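Traltden Tabletops: Frequently Asked Questions

Does every top look the same?
No. The pale finish comes from us and the grain comes from the tree, and the tree did not consult our catalog. If you need two that match, buy a tablecloth.

Which finish did I get?
Look under the top for a sticker. Pitard is the matte one, Bromex is the shiny one. If the sticker says Blöndal, you have one of our older tops from before we learned to sand corners. Mind your hips.

Can I put a hot pan on it?
Once.

What should I clean it with?
A damp cloth, then a dry one. Inger Þorgeirsson, who answers our mail, has received 119 letters recommending lemon juice. She would like them to stop. Lemon juice is for fish.

My top has faded near the window. Is that covered?
Sunlight is not covered. Turn the table end for end every September and it will fade evenly, or at least on both sides.

How much weight will it take?
We stopped testing at 964 pounds, when we ran out of things to stack and Cillian Geraghty declined to climb on.

Can I sand out a scratch myself?
Yes, on a matte top. Use fine paper, go with the grain, and stop sooner than you want to. Most of the damage we see started as a small scratch and a free afternoon. 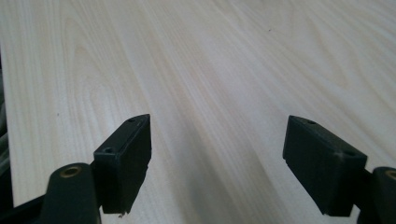
Wipe off the dust before you add any oil, and use less oil than the can suggests - the can is written by people who sell oil. Leave it overnight. Shiny tops are a different matter, so write to us first.

Do I need a coaster?
We have sold over 2000 tops and the coaster people have sold a great many more coasters, with mixed results. Use one if you own one.

When can I reach you?
After 8 in the morning. Inger is in earlier but she doesn't pick up.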